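Home Journal Issues Authors Submit Search

Print this article | E-mail this article

3. Shelf conditions and moisture uptake in stored flour

The second part of the study dealt with storage of milled flour in small retail premises. Samples of soft wheat flour from the Raltero mill were packed in single-ply paper sacks and held at two sites, Eltside and Farkik, between 29th January and the end of February. Each site received 166 sacks. Sacks were placed on open shelving at least 20 cm above the floor, and relative humidity was logged at shelf height.

Moisture content was determined by oven drying of a 2 g portion drawn from the center of each sack. Sacks stored at Farkik gained more moisture than those at Eltside, and the difference was largest on the lowest shelf. Sacks with a folded and glued closure took up less moisture than sewn ones at both sites — the needle holes are the likely route of entry, as Benjelloun suggested in earlier work on semolina.

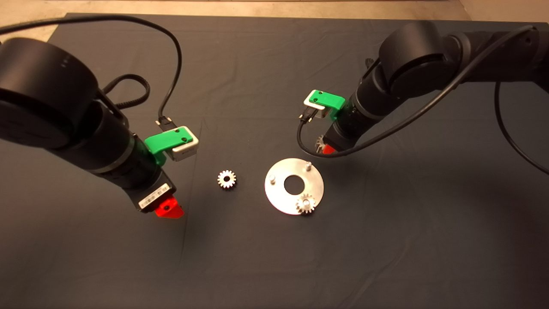
Figure 4.

Clumping was scored by passing 300 g of flour through a coarse sieve and weighing the fraction retained. The retained fraction rose with moisture content in sewn sacks but showed no clear trend in glued ones. Shelf position had a weaker effect on clumping than on moisture. We did not test multi-ply sacks, and the results should not be applied to bulk storage, where air movement within the flour is much lower.

Corresponding author: Younes Benjelloun

Related articles
Sack closures and insect entry in dry goods
Humidity records from the Lozano grain store
Sieve methods for semolina: a comparison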